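Science > Materials > Wood

Why Does Wood Shrink and Swell?

Grade level: 4 to 6. Shared 300 times

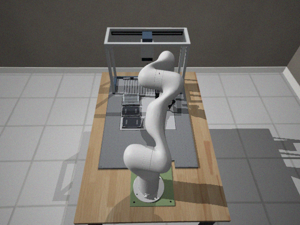
Wood comes from trees, and a living tree is full of water. The water moves up the trunk through very thin tubes. Each tube is made of long, hollow cells joined end to end. When a tree is cut into boards, the tubes are still there. They no longer carry water up to the leaves, but they can still take it in and let it go.

A fresh board holds water in two places. Free water sits in the hollow part of each cell. Bound water is held inside the cell walls. Free water leaves first, and the board gets lighter but stays the same size. When bound water starts to leave, the walls get thinner. Then the board shrinks.

Drying does not stop at the sawmill. Air contains water vapor, an invisible gas. In damp air, wood takes in some of this vapor and swells. In dry air, it gives some back. A door that sticks in August may close easily in February, when heated indoor air is dry.

Wood does not change by the same amount in every direction. Along the grain, the change is very small. Across the grain, it is much larger. A long table can get a little wider in summer, but its length hardly changes.

Woodworkers plan for this. If a wide top is glued hard to its frame, it may crack when it shrinks. Slots are often cut for the screws so the top can slide a little. Floor layers leave a gap next to the wall and cover it with trim.

Try it: Measure the width of a flat, unpainted piece of wood. Write down the number. Put the wood in a bowl of water for 7 days, then measure the width again. Measure the length both times too. Which one changed more?

Words to know
Grain: the direction in which the long cells of the wood run.
Vapor: water in the form of a gas.
Bound water: water held inside the cell walls.

7 comments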